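Cord Tricks I Tried So You Can Skip Most of Them

Filed under: Desk & Workbench
27 comments

Every February, when the heaters come out and every outlet in the house is spoken for, the internet fills up with cord tricks. Toilet paper tubes. Bread clips. Binder clips marching along the edge of a desk like little guards. I have tried a lot of these over the years and I'm not much of a believer. A few are worth your time. Here is where I landed.

Toilet paper tubes

You fold the cord up, stuff it in a tube, and stand the tubes in a shoebox. It does work for extension cords you use at Christmas and never otherwise. For anything you reach for weekly, forget it. The tubes go soft, the cord springs out, and you now own a box of crushed cardboard. Write the length on a piece of masking tape stuck to the cord itself and hang the thing on a nail.

Bread clip labels

Cute. Too small to write on unless you have the handwriting of a jeweler. Mine said "lamp" and "other lamp." A strip of tape folded over the cord like a flag does the same job, and you can read it. Put the flag a couple of inches from the plug, where your hand goes anyway.

Binder clips on the desk edge

This one I expected to hate. It holds a phone charger well enough if your desk has a thin top. Mine is thick, so the clip either wouldn't open far enough or left a dent in the wood. Check the thickness first. A clip that has to be forced will mark the edge.

Stick-on cord channels

I bought the Brollness kind, 20 feet of it, and put up 9 feet before losing patience. The channel was fine. The adhesive was fine on a painted wall and useless under the desk, where the wood was rough. Wipe the spot with rubbing alcohol, let it dry, and press for longer than you want to. If the surface is unfinished, use the screws.

Ya-wen Ng wrote in to say she runs hers along the back leg of the desk and not the underside, and hasn't had one drop yet. I'll give her that one. A leg is usually smoother, and gravity is pulling along the strip instead of straight off it.

Cord boxes

You know the ones, a lidded box that hides the power strip and all the plugs. I had the Grulex for most of a year. It looked neat from the doorway. It also had room for a strip and exactly no bulky chargers, so I was forever prying the lid back on. I don't love shutting a loaded strip up in a closed box with dust and warm adapters, either. Mine went to the garage, where it holds paintbrushes. If you want one anyway, get a bigger one than you think, with open ends.

Keeping the strip on top of the table

Advice columns treat this as a moral failing. I don't see why. On a worktable you plug and unplug all day, and crawling underneath for each tool gets old by lunch. My only rules are about the cord.

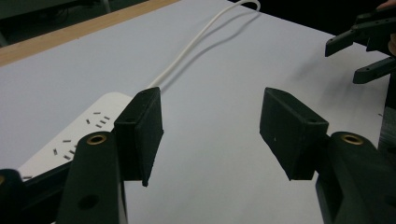 A worktable needs a clear middle, and the cord is what usually spoils it. The strip itself just sits there. Push it out toward one side and you've solved half of it, then look at where the slack has gone. A thin white cable looping out across a pale tabletop, like this one, is easy to miss when you set something down, and a loop is the part that catches a sleeve. Draw the slack back toward the edge and secure it with a loose hook-and-loop tie. Don't cinch it tight and don't coil it into a fat bundle. Never pin it under something heavy. If the cord has to cross the table to reach the wall, the strip is on the wrong side, so move the strip.

Color matching

White cord on a white table, brown cord on a brown floor. Decorators like it. On a shelf, sure. Anywhere people walk or work, I'd take an ugly orange cord that everyone can see. Fiona Hepburn disagrees with me in the comments, at length, and you're welcome to read her side.

Hook-and-loop ties

The only thing on this page I've bought twice. Skip the fancy Lamont ones with the printed labels and get a plain roll you cut yourself. Mine cost me 22 cents a tie, and they come off again without scissors, which zip ties don't.

Next up: drawer dividers, and whether you can just use the box your phone came in.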